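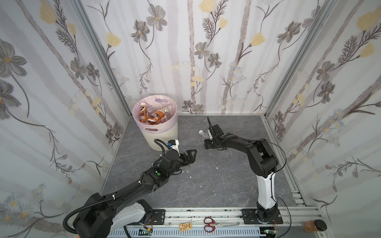
How many spare grippers should a small two-arm cell budget for? One spare per arm on the shelf, plus a set of fingers for each, ordered with the arms so the freight is paid once.

The January 2020 budget is nearly closed. The arms came through Zuden and the extrusion from Clolance, on separate invoices. Arms were the easy line to estimate. Cabling was not. I allowed $300 for hose, ties and connectors and will revise that upward for the second cell.

Lead times, as quoted:
Fingers, 4 weeks
Rail and corner posts, 6 weeks
Controller boards, 10 weeks

Boards set the schedule, so they go on the first purchase order. Grondgate can cut rail locally at a higher price per metre, and I would pay it for a short length.
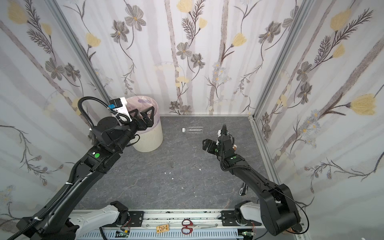
Both arms over the floor of the cell, bottle and bin at the back.

Consumables get their own line this year. Bin liners, bottles and tape are cheap, but they were coming out of petty cash and the total was never recorded. Next item is a quote from Hà for finger plates in a softer material.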